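3. Storage of small parts

3.1 Starting point

The bench kit at Flandstead held 865 small parts in mixed bags. Finding one M3 nut could take longer than the repair it was needed for. Ermira Vukčević and Saeed Najafi sorted the bags into 17 categories in December. Two categories (springs, long standoffs) were too bulky for a drawer cabinet and went to the shelf boxes. The other categories were merged by size until they fit nine drawers.

3.2 Cabinet

The cabinet chosen is a portable unit with a black case, a yellow front grid and a carrying handle on the lid. The nine drawers are clear plastic, three rows of three. Clear fronts were a requirement, as labels at Flandstead tend to fall off within a term.
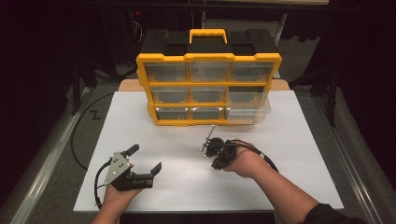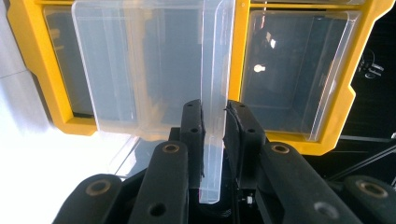 Drawer positions are numbered from top left to bottom right, 1 to 9. Fasteners take the top row, electrical parts the middle row, and washers, spacers and loose pins the bottom row. Heavy contents were kept low – with the handle on top, a full upper row makes the unit swing when carried.

3.3 Drawer access

A drawer has to be pulled straight. Pulled at an angle, it binds against the side of its cell and then comes free suddenly, which spills washers. Nhyira Issahaku proposed a fill limit of half the drawer height, and this was adopted for all positions.

The drawers have no dividers in our layout. Margaux Marty tested folded card inserts, but they shifted when the cabinet was carried and were dropped from the plan.

3.4 Open points

Drawer 6 still mixes crimp terminals of two sizes. The parts list in Appendix B uses the old bag numbers and needs to be updated.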